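Hildegard Albers
@hildealbers

A thread on bins, and why I have spent most of this spring thinking about the gray one. Get a drink, I do go on a bit. 23 April 2020

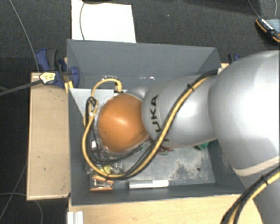 The gray bin from above, orange cap and yellow cables in the middle of it.

1/ When we set up the packing room in Borumham, I spent weeks choosing shelves and maybe ten minutes choosing bins. A bin is a bin, I thought. Kibet Bakilana, who had run a stockroom before, asked me what shape I was getting and I said "bin shaped." He was very kind about it.

2/ So we started with straight-sided ones, lovely and square, and they looked so neat in a row! Then you'd reach in for the last small packet and it would be lying flat against the wall, right down in the corner, and you'd scrape your knuckles getting at it.

3/ The one in the photo has flared sides, and I would never go back. Things slide toward the middle by themselves, mostly. You can see your way down to the bottom without leaning over and blocking your own light – I am short, so this matters to me more than it might to you.

4/ Color next. I wanted white, for cheerfulness. Corrado Lombardi talked me into dark gray and I grumbled for a month. Clear wrapping in a white bin just vanishes, though. Against gray you get that little shine off it, like the curved see-through piece in there by the yellow cable, and your eye goes straight to it.

5/ That said, gray hides dust, and it hides black ties like you would not believe. I wipe each bin out on the first working day of the month with a barely damp cloth and then go over the corners with my fingers. Always the fingers!

6/ Flat things are still my headache. A flat panel will lean on a slanted wall and stay there all week, and small stuff creeps in behind it. My rule now is flat pieces go in last and come out first. Idrisa Mwakalinga thinks they should have a bin of their own and we have agreed to disagree until September.

7/ Somebody always asks how full. We went up to 22 small packets per bin last year and it was too many, you end up stirring them like soup. Now I stop when I can't see the floor of the bin anymore, and I start another.

8/ Labels: on the outside, short end, big letters. We tried the Rader sleeves and they're fine if you don't move things much. I've gone back to masking tape and a fat marker, which peels off clean if you don't leave it over a summer.

9/ We have 201 bins now, if you count the six with cracked rims that I keep for garden stuff and refuse to throw away.

10/ If you're setting up a room of your own, buy one bin of each kind first and live with them for a couple of weeks before you order the rest. And tell me what you picked, I read every reply – slowly, with tea, but I do read them.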